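Halldale Gripper Rig: README and data card

Maintained by Raghda Shboul
Last revised 14/07/2020

Summary

Halldale is a hand-held two-finger gripper with a camera mounted behind the fingers. It was built in the shared workshop at Dultbridge to record short household manipulation episodes, which are then used to train a policy for the Vevthorpe arm. This file covers the hardware as built, the recording procedure, the layout of the data and the known faults. It replaces the notes that were kept in the build log through June.

The current release holds 258 episodes. Earlier recordings made with the first set of fingers are not included and should not be mixed in, as the finger outline in view is different.

Hardware

The body is printed in two halves that close around a linear rail. A trigger in the handle drives both fingers through a rack and a single pinion, so they always move by the same amount. A spring returns the fingers when the trigger is released. The travel is set by printed end stops, which wear and should be checked before a long session.

The fingers are black and tapered. Each one is held to its carriage by 4 screws. Do not swap left and right after calibration, even though the parts are printed from mirrored files and will fit either way if forced. Threadlocker is used on the carriage screws only. The finger screws are left dry so that a finger can be changed at the bench.

The camera sits above the handle on a Khoury bracket, tilted down so that the fingertips fall in the lower half of the image. The bracket has 2 slots for tilt adjustment. Mark the chosen tilt with a paint pen on both sides. A bracket that has slipped between sessions gives data that looks normal and trains badly.

Power comes from a USB battery carried in a pocket or clipped to the belt. The cable runs down the back of the handle and through the strain relief. If the cable is left outside the strain relief it pulls on the camera connector and the stream drops.

Recording procedure

1. Start the recorder and wait for the status light to stop blinking.
2. Open and close the fingers fully, slowly, with nothing between them. The software reads the range from this movement.
3. Hold still with the table in view.
4. Carry out the task at a moderate pace.
5. Release the object, back away, and stop the recorder.

Operators tend to hurry between objects. The approach can be quick, but the wrist should be steady before the fingers close. Exposure is fixed for the whole session and is set on the brightest part of the work area. In a dim room this leaves long shutter times, and the recorder will accept them without a warning.

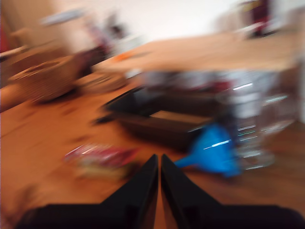 Motion blur is the most common reason an episode is rejected. The filter scores sharpness over the whole image except for a fixed mask over the fingers. The mask is needed because the fingers travel with the camera and keep their shape during a fast swing, so an unmasked score comes out too high. With the hand moving, the gap between the fingertips still reads clearly against the wood, while the tray and the basket farther back smear into diagonal streaks. Strong color also survives better than outline: the blue funnel can be picked out at a glance, and the small red and white packet is reduced to a streak. Clear glass is the worst case. Its edges double, other objects show through the walls, and the depth estimate should not be trusted. Frames in this condition are kept in the raw folder and flagged in the index, but the training loader skips them by default.

Data layout

Each episode is one folder. The folder contains the video, a table of finger openings, a table of poses, and a text note from the operator. Timestamps in all of the tables use the recorder clock. The pose table may start later than the video, as tracking needs a short time to settle, and the loader trims both to the shared range.

Finger opening is stored as a fraction of full travel, with zero closed. Poses are given relative to the first tracked frame. There is no shared room coordinate system across episodes.

The operator note is free text. Most notes name the object and the target. A few are blank. Spelling has not been corrected.

The index file carries these fields: episode name, task, operator code, sharpness flag, tracking flag, finger revision. Any field may be empty except the episode name.

Known faults

The rack skips a tooth if the trigger is snatched hard against a rigid object. The two fingers then close off center. Stop, open the body and reseat the rack. Episodes recorded after a skip are marked in the index where the operator noticed it.

Glossy fingers pick up reflections from overhead lights. Sanding the inner faces was tried on 4 spare fingers and reduced the sheen, but the tips lost their fit and closed unevenly. The release uses unsanded fingers.

Tracking fails against plain white walls when little else is in view. Keep part of the table in the image.

Use and limits

The data is meant for pick, place and reorient tasks on a tabletop. It does not cover pouring, cutting or anything hot. Force is not measured at any point, so a policy trained on these episodes has no basis for handling fragile items firmly or gently.

Printable files for the body, fingers and bracket are in the hardware folder. Report broken episodes by folder name and attach the recorder log. Changes to the finger shape need a new finger revision in the index before any recording starts.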